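The Room at Cokilcombe

The listing said the house at Cokilcombe had a furnished bedroom with "character," and I have been in enough rented rooms to know what that word is worth. Character is a radiator that knocks. Character is a door that opens if you lift it.

I took it anyway. The job at Brurlow was a six-week job, inventory and closing-out, and the next nearest room was 40 miles off and came with a dog. I paid the first month to the agency, an outfit called Rodton, which had a logo of a key and a phone that rang without being picked up. Then they mailed me a form.

The form was four pages. It listed what was in the room, and I was supposed to go down the list with a pen and agree with it. Bed, one. Headboard, wood, brown. Wardrobe, tall. Desk, wood. Window, large. Somebody had typed "all in good order" at the bottom ahead of time, so my only part in it was to sign.

I do inventory for a living. I don't sign for things I haven't looked at.

So on my first evening I set my bag down and went around with the form. The headboard was brown and it was wood, I gave them that. The wardrobe was tall. I opened it expecting the smell of mothballs and got the smell of mothballs. There were nine hangers inside and the form said ten. I wrote "nine" and initialed it.

The landlady stood in the doorway the whole time with her arms folded. She was a small woman in a long cardigan and she had not asked for a tenant who read things.

"There was ten," she said.

"There's nine now."

"Then one's gone." She said it the way you might mention a bird leaving the yard.

I moved on to the blanket, where the form and I parted ways for good. "Blanket, plain," it said. I have seen plain blankets. This one had stripes down the border in orange and light blue and magenta and olive, and a brown speckled middle, and peaches. Cartoon peaches with red centers, like something off a child's lunchbox. I crossed out "plain" and stood there with the pen, trying to think of a word that would fit in a two-inch box.

"My sister sent that," the landlady said. "It's lucky."

"Lucky how?"

"People sleep well under it."

I asked how many people. She said everyone who'd had the room. I asked if anyone had kept track. She looked at me for a while and went downstairs, and I heard a kettle being put on harder than a kettle needs.
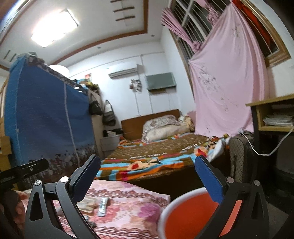

I slept badly. I want that on record. I lay there under my lucky peaches and listened to a truck idle in the road, and at some point past two I got up and checked the window latch, which the form said was "new." It was painted shut. The paint was new.

In the morning she asked how I'd slept and I told her.

"First night doesn't count," she said.

I've heard that one in other forms. The first month doesn't count, the first quarter doesn't count, give the new system time to settle. At Brurlow they were still saying it while I counted the stock. They had 1208 boxes of fittings on the books and 148 on the shelves, and the floor manager walked behind me explaining that the rest were in transit. In transit to where, I asked. He said that was a question for the Sung account. There was a whole cabinet for the Sung account. I opened it and found invoices, very neat ones, for boxes that had been in transit for three years.

I told the landlady some of this over supper, leaving out the names. It had gotten to be a habit by the second week, supper. The rent didn't cover it and she didn't charge for it, which made me wonder what it was going to cost. She cooked like someone feeding a work crew. I kept waiting for the bill to come up under the door.

"So where were the boxes?" she said.

"There weren't any."

"Somebody must have seen them once."

"Somebody wrote them down once. People think it's the same thing."

She chewed on that, or on the potato. "You wrote down nine hangers," she said.

"I saw nine hangers."

"And if I find the other one?"

"Then I'll change it to ten and initial it."

She nodded as if I'd said something decent, and passed me the beans.

The second week I slept a little better. I put it down to being tired. The third week I slept clear through four nights running, and I put that down to the truck, which had stopped coming by. When I mentioned the truck she said yes, the man had moved in with his daughter, and wasn't that a piece of luck. I said it was a piece of the man moving in with his daughter. She said I was hard work.

Rodton finally called, in May. A young voice wanted to know about the amended form. They had never had one come back amended. Would I consider signing a clean copy, for their system? I said was the blanket still down as plain. He went off to look, and there was music, and he came back and said it was a fixed field. Plain or patterned weren't options he could change from his end. He could offer me 300 dollars off the deposit as a gesture, if it would help close the file.

I asked him to put the offer in writing. That was the last I heard from him.

My work at Brurlow ran down the way those things do. I handed in a report that said the boxes did not exist, and they thanked me for it, and I understand they later paid someone else to write a report that said they might. I packed on a gray morning. I folded the blanket because it was there to be folded, peaches on the inside, then thought she might want them showing and did it over.

When I opened the wardrobe to get my coat there were ten hangers.

I counted them twice. The tenth was a wire one from a dry cleaner, with the paper still on it, and the paper had the name of a shop two streets over and no dust on it at all. She was standing in the doorway in the cardigan.

"Turned up," she said.

I looked at the hanger and I looked at her. I've walked away from bigger jobs over smaller things. Then I got my copy of the form out of my bag, crossed out the nine, wrote a ten above it, and put my initials next to it, small, where they would fit.

She asked if I'd slept all right.

"Fine," I said. "I was tired."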